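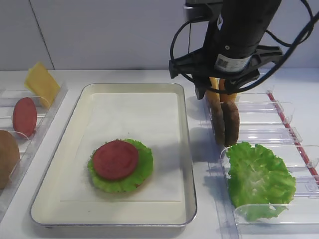

Greaseproof paper is a paper that resists oil and fat. It is used to wrap, line, and separate foods such as butter, cheese, baked goods, and fried items. In food service it is commonly sold in cut sheets, and a white sheet laid inside a rectangular metal tray with rounded corners, like the silver one shown, is a familiar use for paper of this general type. Other papers, including plain white tissue and waxed sheets, are used the same way and can be hard to tell apart by eye.

Manufacture

The resistance of true greaseproof paper comes mainly from the way the pulp is treated. Wood pulp is beaten or refined for much longer than pulp for writing paper. The fibers swell, fray, and flatten, and when the sheet is formed they bond closely and leave very few open pores. Fat moves slowly through such a sheet. The long refining uses a good deal of energy, and water drains from the pulp slowly, so paper machines making this grade are usually run at lower speeds.

Many mills add a surface size, often starch, to close the remaining pores. A sheet that is dampened and then pressed hard between polished rolls becomes smooth and partly see-through and is sold as glassine. Vegetable parchment is a separate product, made by passing paper through a bath of sulfuric acid and then washing it. It keeps its strength when wet, which ordinary greaseproof does not do well. 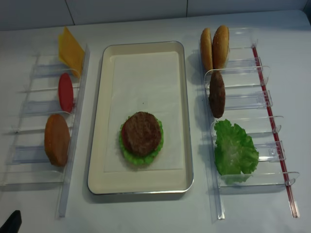
Vol. 2, p. 51

Waxed paper is coated with paraffin or a similar wax. It holds back both water and fat but is unsuited to the oven, where the wax melts and may smoke. Baking paper, often called parchment paper in stores, usually carries a thin layer of silicone that keeps dough from sticking. Plain greaseproof has no such layer, and cooks commonly butter it before lining a cake pan.

Production at Lonovdale

The town of Lonovdale had a greaseproof mill on the Yao, a short river with soft water that suited the slow refining process. The Flosau company ran the mill and at its height employed more than 100 people. Most of the output was butter wrap, sold in reams to dairies. Cut sheets for bakeries and lunch counters came later, under the trade name Proltex, and were packed in flat boxes that opened along the short side.

Xiaoqing Shi, who wrote a history of the mill, describes the beater room as the loudest part of the building. Her account gives 15 hours as the usual refining time for the heaviest butter grade. The beaters were shut down for cleaning every March, when the river ran high and carried silt.
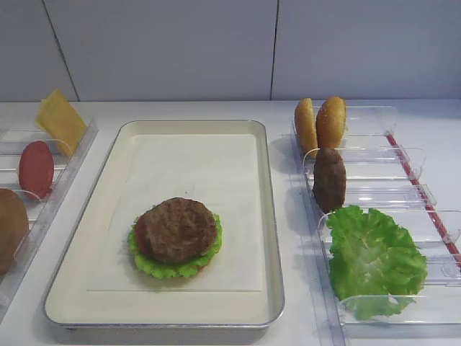
Trade in cut sheets depended on size more than on grade. Customers wanted paper that fit the trays and baskets they already owned, and the Flosau cutting room kept patterns for its regular buyers. Printed sheets were offered too, usually with a single-color check or the name of a shop. The ink was applied to the outer face only.

Testing

Grease resistance is measured in several ways. In the turpentine test, colored turpentine is applied to sand on the paper, and the time taken for a stain to appear underneath is recorded. The kit test uses numbered mixtures of castor oil, toluene, and heptane, and a higher rating means the sheet withstood a more aggressive mixture. Creased samples are often tested as well, as folding can open cracks in a coating.

See also: Glassine; Butter wrap; Waxed paper; Pulp refining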